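Home | Notebook | Kit list | Contact

Thursday, bench notes

Back on the sourdough starter comparison, and I'm rather pleased with it! The Duvetti flour jar had climbed well past the rubber band by the time I got in (the Trestetden one was sulking, as usual). Fed both with 200 g flour and the same of water, stirred, lids on loosely.

The big dough went in at 1000 g flour, batch 2347 in the book. Far too sticky at first, so I left it alone for a bit and came back with wet hands, much better. 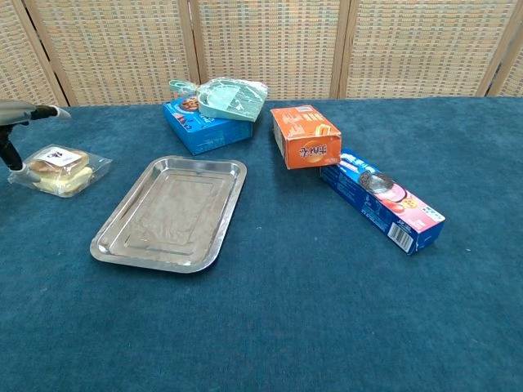
Second dough used the Risutham rye and I'm not convinced. It smells lovely, sort of malty, but it tore when I folded it and I had to be very gentle after that. Might try less water next time, or just more patience – whoever's in tomorrow, please don't knock the tins, they're proving on the low shelf. Oven thermometer still reads high, so go by colour.

Recent entries
Srivastava mixer: new dough hook
Rye, again
September flour order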